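Visit to the Marnham Branch Library and Records Office
Report of the Plostthorpe Library Association

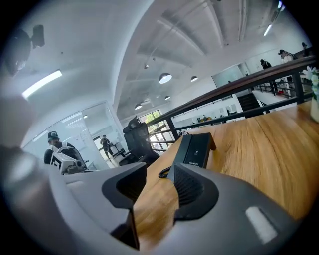 A desk at the Marnham branch.

Members of the Association visited the Marnham branch in October, during its annual open day. The visit began at 10 a.m. and was hosted by the branch staff, who had arranged access to the reading room, the map collection and the basement stacks.

The branch reopened last year after repairs to its roof. The reading room has kept its original tall windows, and opening hours have been extended to 7 p.m. on two evenings a week. Staff reported that the later hours are used mostly by students and by residents tracing family history.

The map collection holds 800 sheets, most of them surveys of farmland and drainage along the Tapia canal. Visitors were shown 19 sheets that had recently been cleaned and placed in new folders. Several carry handwritten notes on field boundaries that do not appear in the county records.

In the basement, the group viewed the local newspaper holdings. The Drallolel catalog, which the branch adopted in the spring, now covers the bound volumes. Loose issues are still listed on cards and must be requested at the front counter.

Members asked about loans between Marnham and Plostthorpe. Books may be requested at either branch and are delivered by van. Maps and newspapers do not leave the building, but copies can be ordered for a small fee.

The Association thanks the Marnham staff for their time. A return visit to view the parish registers is planned for the spring.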